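The Portioning Line at Skastanholm

Skastanholm is a contract kitchen that packs 920 trays per shift for schools and care homes. Until last spring, all fruit and side items were placed by hand at a single long bench. Six positions on that bench have now been assigned to two-armed robots supplied by Vondell and running the Smadi control package.

The change in output is small. The change in job content is larger. Bench staff used to be rated on pieces placed per hour. They now reset plates, clear faults and record grasp failures on a tablet. Training for the new duties takes 70 hours, most of it spent on fault codes and on guiding the arms remotely through items the software handles badly. Soft citrus is one of these. Grip force that holds an apple can split a mandarin, and the peel gives unevenly.

Placement work is tested in a white-paneled cell before a routine is released to the bench. 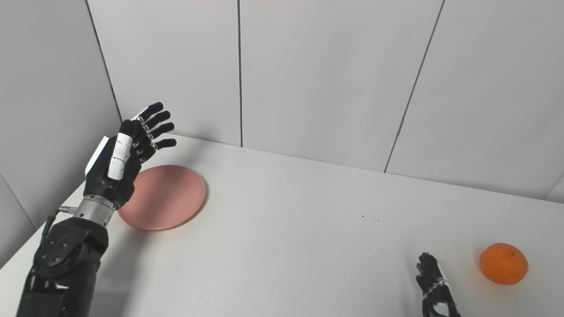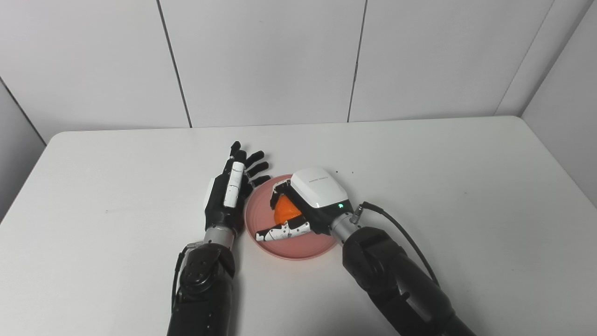 The fault log for October lists 563 entries. Dropped items make up the largest group, followed by plates out of position. Staff asked for the log to be visible to everyone on the shift, and management agreed after a month of discussion. Pay grades took longer. The technician grade was first offered only to workers with a certificate from Hullinum, the regional training center, and was later opened to anyone who completed the in-house course. Night shift still runs the old bench and will do so until the second set of arms is installed.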